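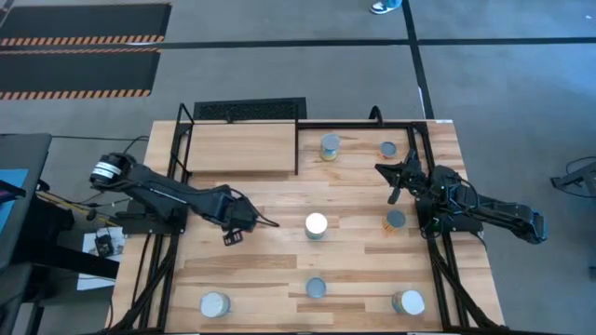
Abbildung 4: Arbeitsfläche mit beiden Armen und sieben verteilten Dosen. Der Greifer des rechten Arms ist geöffnet und leer.

4.2 Aufgabe und Versuchsaufbau

Die Aufgabe, die wir in Harico untersuchen, ist das Einräumen von Konservendosen auf eine erhöhte Ablage. Die Dosen unterscheiden sich in Höhe, Durchmesser und Etikett, und ihre Anordnung auf dem Tisch wird vor jedem Durchlauf neu gewählt. Für einen Menschen ist diese Tätigkeit sehr einfach. Für eine gelernte Steuerung enthält sie trotzdem mehrere Schwierigkeiten, die in früheren Arbeiten meistens getrennt behandelt wurden: die Auswahl des nächsten Objektes, das Greifen zwischen nahe stehenden Nachbarn und das Absetzen neben Dosen, die bereits auf der Ablage stehen und nicht umgestoßen werden dürfen.

Wir verwenden zwei Arme, die links und rechts an der Tischplatte befestigt sind und sich den mittleren Bereich des Tisches teilen. Eine feste Zuordnung von Dosen zu Armen gibt es nicht. Welcher Arm eine Dose nimmt, entscheidet die Steuerung selbst, und zwar erst in dem Moment, in dem ein Arm frei wird. Diese späte Entscheidung hat einen Nachteil: beide Arme können sich für dieselbe Dose interessieren. In den ersten Versuchen haben wir oft beobachtet, dass ein Arm über der Mitte wartete und der andere wegen des Sicherheitsabstandes ebenfalls stehen blieb. Wir nennen diesen Zustand im Folgenden eine Blockade. Eine Blockade gilt als beendet, sobald einer der beiden Arme den gemeinsamen Bereich verlässt.

Als Beobachtung stehen der Steuerung die Gelenkwinkel, die Öffnung der Greifer und die Bilder der Kameras zur Verfügung. Kraftmessungen werden nicht benutzt. Die Bilder der Handgelenkkamera sind vor allem in der letzten Phase des Greifens wichtig, weil der Arm in der Übersicht dann häufig die Dose verdeckt. Die Übersicht liefert dagegen die relative Lage aller Dosen und ist für die Auswahl des Zieles notwendig.

4.3 Datensatz und Training

Der Datensatz Darkura enthält 3.000 Demonstrationen, die durch Fernsteuerung beider Arme aufgenommen wurden. Die Aufnahmen begannen im April. Jede Demonstration umfasst das Einräumen einer einzelnen Dose, vom Verlassen der Ruhelage bis zur Öffnung des Greifers über der Ablage. Längere Folgen entstehen erst in der Ausführung, indem die Steuerung mehrmals hintereinander ein neues Ziel wählt.

Vor dem Training haben wir alle Aufnahmen auf drei Fehlerarten geprüft: unvollständige Bildfolgen, Zeitversatz zwischen Kamera und Gelenkdaten, und Berührungen der Ablage durch den Unterarm. Zusätzlich zu den genannten Demonstrationen existieren 98 Aufnahmen, die nach dieser Prüfung ausgeschlossen wurden. Sie sind im Datensatz als eigene Gruppe enthalten, gehen aber in kein Training ein. Kleine Korrekturbewegungen der bedienenden Person haben wir dagegen nicht entfernt. Ein Versuch mit geglätteten Bewegungen führte zu einer Steuerung, die nach einem verfehlten Griff kaum noch nachregelte, und wir haben diese Variante nicht weiter verfolgt.

Das Verfahren Clovevo besteht aus zwei Teilen, die gemeinsam trainiert werden. Der erste Teil bewertet jede sichtbare Dose für jeden Arm und gibt eine Rangfolge aus. Der zweite Teil erzeugt aus dem gewählten Ziel und den aktuellen Beobachtungen eine kurze Folge von Gelenkbefehlen. Nach der Ausführung der ersten Hälfte dieser Folge wird neu berechnet. Die Neuheit gegenüber Liem, mit dem wir vergleichen, liegt in der Kopplung der Rangfolgen: Die Bewertung einer Dose für den linken Arm sinkt, wenn der rechte Arm sich ihr bereits nähert, und umgekehrt. In Liem werden beide Arme unabhängig bewertet, und Konflikte werden nachträglich durch eine feste Vorfahrtsregel gelöst.

Beide Verfahren wurden mit denselben Daten und derselben Bildauflösung trainiert. Für Liem haben wir die Lernrate neu eingestellt, da der ursprüngliche Wert bei unseren Bildern zu einem instabilen Verlauf führte. Alle anderen Parameter blieben unverändert. Der Softwarestand wurde am 10.07.2022 festgelegt und danach bis zum Ende der Auswertung nicht mehr geändert.

4.4 Auswertung der Durchläufe

Jedes Verfahren wurde in 40 Durchläufen geprüft. Die Anfangslagen der Dosen waren für beide Verfahren gleich; sie wurden vorher zufällig erzeugt und mit einer Schablone auf den Tisch übertragen. Ein Durchlauf gilt als erfolgreich, wenn alle vorgesehenen Dosen aufrecht auf der Ablage stehen und kein Eingriff nötig war. Eine Dose, die nur teilweise auf der Ablage steht, aber nicht fällt, wird als abgesetzt gezählt. Wir haben über diese Regel lange diskutiert, denn sie ist für den praktischen Gebrauch eher großzügig. Sie gilt jedoch für beide Verfahren in gleicher Weise.

Mit Clovevo waren 37 Durchläufe erfolgreich. In den übrigen Durchläufen lag die Ursache immer beim Absetzen und nie bei der Auswahl: Die Dose berührte beim Öffnen des Greifers eine bereits stehende Nachbardose und kippte. Mit Liem trat dieser Fehler ähnlich selten auf, aber ein größerer Teil der Durchläufe endete durch eine Blockade, die innerhalb der erlaubten Zeit nicht aufgelöst wurde. Die feste Vorfahrtsregel hilft hier nur begrenzt. Sie bestimmt zwar, welcher Arm sich bewegen darf, aber der wartende Arm behält sein Ziel und bleibt oft genau dort, wo er den anderen stört.

Auffällig ist die Verteilung der Fehler über die Ablage. Solange nur wenige Dosen in der Reihe stehen, setzen beide Verfahren mit großem Abstand ab. Wird die Reihe länger, so muss der Greifer näher an die Nachbarn heran, und die geöffneten Finger brauchen seitlich Platz, der in den Demonstrationen meistens durch eine leichte Drehung des Handgelenks gewonnen wurde. Clovevo hat diese Drehung übernommen, allerdings nicht zuverlässig. Bei hohen Dosen beginnt die Drehung manchmal zu spät – die Unterkante der Dose ist dann bereits in Kontakt mit dem Brett.
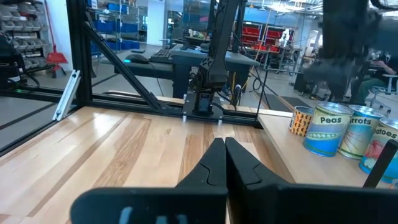

Gegen die Bewertung der vollen Reihe wurde in einem Gutachten zur ersten Fassung eingewandt, der Vergleich sage wenig über das Absetzen aus, da beide Verfahren dieselben Demonstrationen gesehen hätten und der Unterschied vermutlich ganz aus der Zielwahl stamme. Man solle deshalb die Zielwahl festhalten und nur die Bewegungserzeugung vergleichen.

Wir halten diesen Einwand für berechtigt und haben den vorgeschlagenen Versuch nachgeholt. Dabei wurde die Reihenfolge der Dosen und die Zuordnung zu den Armen vorgegeben, sodass keine Konflikte entstehen konnten. Unter dieser Bedingung verschwindet der Abstand zwischen den Verfahren fast vollständig. Der Vorteil von Clovevo kommt also wirklich aus der gekoppelten Rangfolge, und für das Absetzen selbst können wir keine Verbesserung behaupten. Die entsprechende Aussage in der Einleitung wurde angepasst.

Ein kleiner Unterschied bleibt bei der Dauer. Auch bei vorgegebener Zuordnung zieht Clovevo den freien Arm früher aus dem gemeinsamen Bereich zurück. Eine sichere Erklärung haben wir dafür nicht. Möglich ist, dass die Bewegungserzeugung durch das gemeinsame Training Information über den anderen Arm benutzt, die ihr in Liem fehlt. Um dies zu prüfen, müsste man die beiden Teile getrennt trainieren und danach zusammensetzen, was in unserer jetzigen Implementierung nicht ohne größere Änderungen geht.

4.5 Einschränkungen

Alle Versuche fanden an einem einzigen Tisch statt. Der Hintergrund wurde während der Durchläufe nicht abgeschirmt, und im Labor wurde normal weitergearbeitet. Wie stark die Steuerung auf wechselnde Beleuchtung oder auf eine andere Höhe der Ablage reagiert, wurde nicht systematisch untersucht. Einzelne Proben mit verschobener Ablage zeigten, dass kleine Verschiebungen nach hinten gut ausgeglichen werden, seitliche Verschiebungen aber schlechter.

Weiterhin enthält Darkura ausschließlich zylindrische Objekte. Das Ergebnis zur Kopplung der Rangfolgen sollte von der Objektform wenig abhängen, für den Griff selbst gilt das sicher nicht. Liegende Dosen kommen in den Demonstrationen nicht vor. Kippt eine Dose während der Ausführung, so wird sie von der Bewertung in der Regel ignoriert, und der Durchlauf läuft mit den verbleibenden Dosen weiter, bis die Zeit endet.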